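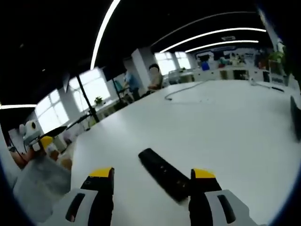 *Figure 4. Hand-held gripper at the bench, fingers open, long black object lying between them on the table.*

## 4.2 Recording a pick at the bench

Picks recorded in this section are used to program the Himulell sorting cell. One operator records while the cell is in standby.

1. Log in at the bench terminal with your own operator number. Do not use the shift lead's login.
2. Set the cell to STANDBY and wait for the status line to read `431 READY`.
3. Lay one item flat on the white table. Any angle is allowed.
4. Open the fingers wider than the item and bring the yellow tips up to it, one on each side.
5. Start the recording. Close, lift, move to the drop point, open.
6. Hold still for two seconds, then stop the recording.
7. Mark the take KEEP or DISCARD.

**Note:** A new item type needs 700 kept takes before release. Split these among at least three operators. Takes from one person carry that person's habits into the cell.

**Caution:** Keep cables out of the path of the fingers. Stop the recording before moving a cable.

### 4.2.1 Changes to shift duties

- Hand sorting at Sidbridge ends for released item types only. All other types stay on the manual line.
- Recording counts as regular work time. Take a 15-minute break after each hour of recording.
- Sorters who record are listed as cell operators from January. Pay grade questions go to Vira Kuzmenko.
- Takes are stored by operator number and are not used to rate individual speed.
- Memory is full at 2,000 takes. Contact Man-lok Cheng to have it cleared.

For rejected takes, see 4.5.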